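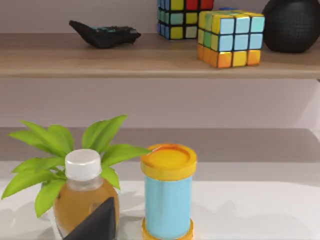

Ustby Wall Shelf, Oak Brown

A plain shelf for a hallway, office or kid's room. It holds books, chargers, puzzles and the other small things that end up on the desk.

Width: 600 mm
Depth: 203 mm
Fixings: two steel brackets, screws included
Wall plugs are sold separately - choose a type that suits your wall.

Wipe with a damp cloth. Do not use bleach.

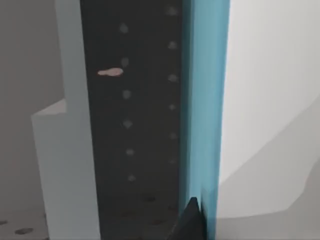
Dark gray panel, close up

Orders placed before noon ship the same day from our Emville warehouse, except on Tuesday. Returns accepted within 50 days, unused and in the box.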